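Grippers & End Effectors > Two-Finger > Service Notices
7th April | Posted by Joltstead Parts Desk
Shares 17 | Comments 26

Joltstead G2 Two-Finger Gripper: finger drop fault, read before you order

Still for sale, still in stock. But there is a fault on the older units and we want it on the page where people buy the thing.

What happens: power dips for a moment, gripper comes back up, controller thinks the fingers are closed. They're not. Arm lifts, part falls. Or the fingers open on restart with a part in mid air. Two customers reported it in November, Burkumex was the first. One dented fixture, one bruised foot. No guards on that cell.

Cause: the hold setting doesn't get saved on firmware 17 and lower. Force goes back to default, 20 N, whatever you had it set to. If you run at 60 N you'll notice. If you run light parts you may not, and it will look fine for weeks.

Which units: anything shipped with firmware 17 or lower. Number is on the startup page. Units bought thru Clatska were shipped with the old version longer than ours, so check those first.

Fix: free update, download tab. Install it, power off all the way, power on, set your force again, save. Then do a pull test by hand with the arm STOPPED. Don't skip the power off, the update does not take without it.

Until you update:
- nobody inside the cell while a part is up
- no lifts over people or glass
- after any stop, open and re-grip low over the table
- sharp or hot parts, just don't

Thepsuriya mounting kits are not affected, it's only the gripper. Same bolts, same cable. You dont need to take the gripper off the arm to update.
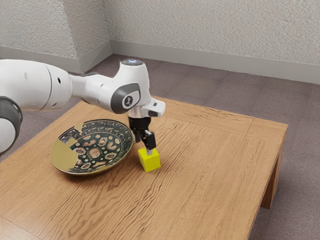
Simulated view: gripper closed on a small yellow cube, fingers straight down, cube still at table height.

Run your first re-grip like that, low, with a light block. Cut the power once with the block held and the arm stopped, bring it back, check the force reading against what you saved. If it reads 20 and you didn't set 20, pull the unit and contact the parts desk with the serial number. We swap it, we pay shipping both ways.

New orders ship with the update installed. Spare finger pads sold seperately.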